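Notes for shift leads at Gritum on handing a hand-sorting job over to an arm, and on looking after the people who used to do it. Last gone over 2026-08-04. If your site does things differently, please write in the margin and pass it back to me, as I'd much sooner have a scruffy guide that works.

## Before you start

You'll want a job that is dull, that comes round every day, and that the people doing it would be glad to see the back of. At our place it was sorting mixed parts into trays before packing, which took up most of a morning and left everyone with sore wrists. Kamol Wannasri had been asking for a change to that bench long before anyone mentioned an arm, and I wish we'd listened to him sooner.

Please talk to the team first. I don't mean a notice on the board by the kettle (we tried that, and by dinner time the story had grown into half the bench being let go). Sit down with the whole bench, tea and all, and tell them what the arm is meant to do, what it won't do, and what each of them will be doing on the Monday after it goes live. If you can't answer that last part yet, you aren't ready to have the meeting – wait until you can.

## Step 1: Watch the job as it's done now

Stand with the person who does it best and keep quiet for 60 minutes. Write down every small thing their hands do, including the bits they don't notice themselves. When I watched Kamonchanok Kongkaew, she was turning each part over with her thumb to feel for a rough edge before it went in the tray. It was in none of our work instructions, and an arm set up from those instructions would have sent every rough one straight through to packing.

## Step 2: Split the list

Go through your notes together and mark each action as one for the arm, one for a person, or one you're not sure of. Don't be embarrassed if the last lot is the longest. Ours was, and we're still moving things across from it.

Lifting and placing usually goes to the arm. Feeling for faults, deciding what to do with an odd one, and dealing with a delivery that's turned up in the wrong boxes all stayed with us.

## Step 3: Choose who will look after it

Pick two people per shift and pick them from the bench itself. It's tempting to ask for somebody from maintenance who is already handy with the controls, but the bench staff know what a good tray looks like, and the controls can be learnt in a week or so with a patient teacher. Somtochukwu Ekpo taught ours, and she let people make their mistakes at the slowest speed, with plenty of time to press stop and laugh about it.

Sort out the pay before the training begins. Looking after the arm is extra responsibility and ought to be paid as such, and it does nobody any good to find that out halfway through.

## Step 4: Practise on something that doesn't matter

Leave the real parts in their boxes for now. Practice pieces give new people something they can drop, muddle and argue over without a customer waiting at the other end, and a mixed set will teach them far more than a box of identical ones. With two of each colour on the board, the red, blue, green and yellow blocks can be sorted by colour easily enough, but ask for the cylinders and you want one red and one green, so the trainee has to say plainly which rule the arm is meant to follow. The stars are good for this as well, as the green one has five points and the red one six, and you can spend a very useful ten minutes deciding whether they belong together.
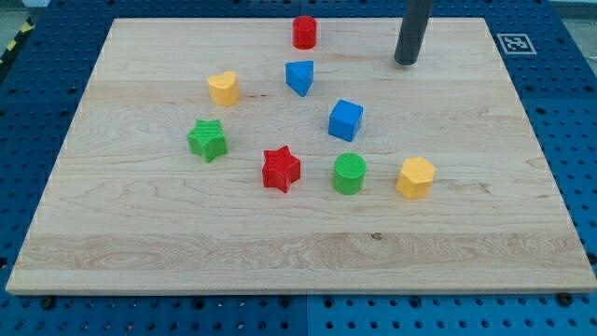
Setting out the pieces is a job worth giving to the trainee as well. Blocks dotted across the board at different angles, like the blue cube sitting askew on the right-hand side, make a fairer exercise than tidy rows, and parts on a real shift seldom arrive tidy. Let each person lay out a board for the next one to try. Imre Halász, who told me flatly in April that he was too old for all this, now lays out the meanest boards on the late shift.

Do 5 short sessions per person before you move on to real parts. Short is better – people stop looking properly once they're tired.

## Step 5: Go live with a person beside it

For the first fortnight, keep the old bench set up next to the arm and keep someone at it. If the arm stops, the work carries on by hand and the pair on shift can look into the fault without being hurried. Write every stop in the log, however silly it seems, with the time and what was on the board.

## Step 6: Ask again

Go back to the same people after a month and ask how the day feels. Rungnapa Mahawong told me her wrists were better but that she missed the chatting, because the new places are further apart and she was facing a wall. We turned two benches round and moved the radio. Check the breaks too, as ours had quietly begun to follow the arm's tray changes and we had to put them back to fixed times.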